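Home | Projects | Reports | Contact

Filed under: Student Work, Screen & Regional Economy

For our November report, Raili Ruotsalainen and I wanted to find out what a small film rebate does for a town like Plemau, and we were lucky that 13 local businesses were kind enough to talk to us, often at some length!
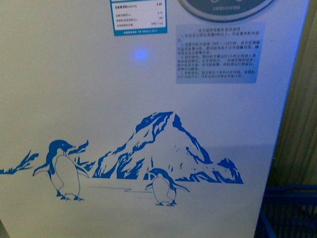 The series shot there, Standulico, brought in 116 crew, of whom 46 were hired locally. Fiona Farquharson, who lets rooms near the harbour, told us she was full for 15 nights (and rather missed them all afterwards). We would have liked to see the wage figures too, but the producers kept those private.

4 comments | 15 shares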